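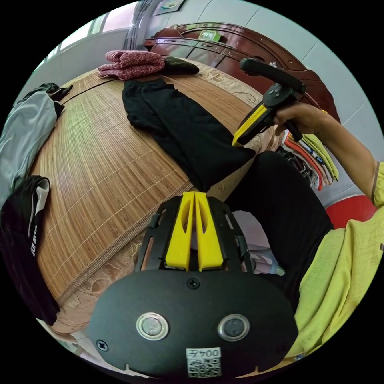 Taste adaptation is the gradual weakening of a taste sensation while the stimulus that causes it remains in the mouth. It was treated briefly in the previous session and is taken up again in these notes, together with the related matter of cross-adaptation. Students will already know the effect from other senses. A thin bracelet round the wrist is felt clearly when it is put on and hardly at all some time later, although its pressure on the skin is unchanged. The same applies to a mild salt solution held on the tongue. The sensation is strong at first, falls away over the following seconds, and may disappear altogether if the tongue is kept still.

1. Terms used in this unit

Self-adaptation: the loss of sensitivity to a substance following exposure to that same substance.

Cross-adaptation: the loss of sensitivity to one substance following exposure to another. It is common between acids and much less regular between bitter compounds.

Water taste: the taste that plain water appears to have after the tongue has been adapted to something else. Water following a bitter or sour solution is often reported as faintly sweet. After salt, it may be reported as sour or bitter.

Recovery: the return of normal sensitivity once the adapting substance has been removed. For the solutions used in this course, recovery is helped considerably by rinsing.

2. Why adaptation is seldom noticed at table

Adaptation is most complete under laboratory conditions, where a solution flows steadily over a tongue that does not move. Ordinary eating is quite different. Chewing shifts the food from place to place, saliva dilutes it, and each swallow is followed by a pause. The receptors are therefore given repeated short periods of recovery. A bowl of soup does lose some of its saltiness between the first spoonful and the last, but few diners remark on it.

The cook is in a less favourable position. Anyone who tastes the same sauce many times in a short period will tend to judge it under-seasoned and to add more salt than is wanted. The usual remedy is to rinse with water and wait before tasting again. A second taster who has not yet tried the dish is better still.

Cynarin, found in globe artichokes, is frequently mentioned in this connection, as many people find that water tastes sweet after eating them. The response varies between individuals and some notice nothing. Students should take care to separate three possible accounts of such an effect: a direct action on the sweet receptor, the rinsing away of a substance that was suppressing it, and a simple contrast with what went before. The set reading by Soledad Sarmiento deals with all three and favours the second.

3. Practical session

The practical is held in the Peñalver teaching kitchen, room 1402, and is supervised by Gonçalo Simões. Students work in groups of 3. Each group receives a tray of 9 coded cups containing salt, citric acid, sucrose, caffeine or plain water, in an order which is not disclosed beforehand.

Take the whole of each sample into the mouth, hold it without swallowing until the supervisor gives the signal, and then spit it out. Record the strength of the taste at the start and at the signal, using the scale from 0 to 16 printed on the record sheet. Follow at once with plain water and write down any taste the water appears to have, using your own words. Rinse twice before the next cup.

Do not compare results until every member of the group has finished. Coffee, mint and chewing gum should be avoided for an hour before the session. Any student with a food allergy, or who has been advised to limit salt, must speak to the supervisor in advance and may act as recorder instead.

4. Written work

Reports should be submitted individually, although the group's figures may be shared. A table of results is required, with a short discussion of the water tastes reported and of whether any of them could have been predicted from the preceding sample. Where members of a group disagree, the separate values should be given as well as the mean. Reports are due at the end of June and should be handed in at the department office before 4 p.m.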